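Planning next year's kit: where the money goes for the second cell

It's equipment time again, and this year I get to write about it with a spring in my step, because for once we are planning to add something rather than patch something up. The December order round is open, the second two-arm cell is at the top of our list, and I've spent a happy fortnight up to my elbows in price sheets. Several of you have stopped me in the corridor to ask what we're buying and when it arrives, so here is the lot in one place.

First, the big one. We're asking for another cell of the same pattern as the one on the Alludberg bench: two arms on a shared rail, a gripper and a wrist camera on each, coloured walls, the same floor. We did look hard at a larger single arm from Drimuma. It's a lovely machine with a longer reach and it would carry far more than we ever ask it to. But nearly everything on our task list for next year wants two hands, one to steady and one to move, and our programs are already written for the small pair. Staying with what we know also means one shelf of spares for both cells. Getachew Ayele has wanted that shelf since the day the first cell was unpacked!

Second, and I can't say this loudly enough, the arms are only part of the bill. When we bought the first cell we budgeted for arms and hardly thought about the rest: rail, posts, panels, cables, brackets, a decent table to stand it all on. All of that now has its own line in the plan. So do gripper fingers, which wear, and cables, which get tugged at the joints all day long. I've put the smaller bits together under one heading called running stock, so that a snapped bracket in spring doesn't need its own purchase form.

Then there are the things the arms pick up. Cups, trays and dishes have always come out of petty cash and they've never had a proper place in the budget, which is daft when tableware is what we work on most. See-through cups in particular are a brilliant test for the cameras and I'd like a much wider range of them, tinted and clear, tall and squat. A tray or two with a low rim would be handy as well.
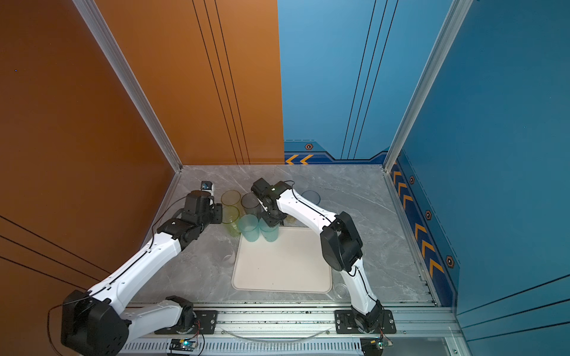 Zuzanna Stępień wrote back to my draft that she would happily lose half the tableware money if it meant a service visit for each cell, booked and paid for in advance. She pointed out that we lost more working days last year to waiting for a visit than to anything we'd failed to buy, and that a second cell with no cover is simply a second thing to wait for.

She's right, and I've changed the plan. Ersoy will look after both cells under one agreement, with the visits spread over the year so that one cell can keep going while the other is being seen to. The tableware line has shrunk a bit to help pay for it, though I have fought for the tinted cups and I'm keeping them.

In figures: the small items list, without service, first came to 1057 pounds against a ceiling of 1000. Dropping one spare set of fingers and a cable kit we can make up ourselves brought us under, with 87 pounds left over. I'd like to hold that back for postage and the odd forgotten adapter. The cell itself goes through the main equipment request and has its own form, which is with the finance office now.

On space, the new cell will go along the window wall, end on to the storage racks. Covero are coming to measure up for the table and have asked us to leave the floor clear there, so please move the blue crates before they come (you know who you are). We'll need a blind on the near window too, as low sun plays havoc with the cameras on a clear afternoon, and a double socket that isn't shared with the kettle.

If you have a task in mind for the second cell, I'd really love to hear it before the order goes in. Tell me what you'd want it to handle, how big the pieces are and whether you need anything fitted to the walls or floor. Changes to the panels cost very little at the order stage and a fair amount afterwards. The request sheet is pinned up by the Alludberg bench, and there's plenty of room left on it.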